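Gripper comparison, progress to March

Bench work on the two candidate hands continued this period. The Altent unit completed all 5 cloth-handling routines on the shared arm. The Undia unit completed 4; the folding routine is still open. Wrist camera views were recorded for both.

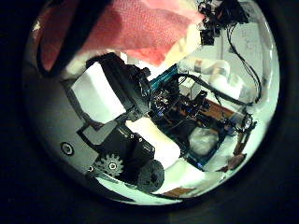 Khôi Ông asked whether the fisheye lens should be calibrated again after each hand change. We now do so, at a cost of around 5 minutes per swap.

Remaining work: controller latency on the Codero board, then the final cost table.

Toàn Khương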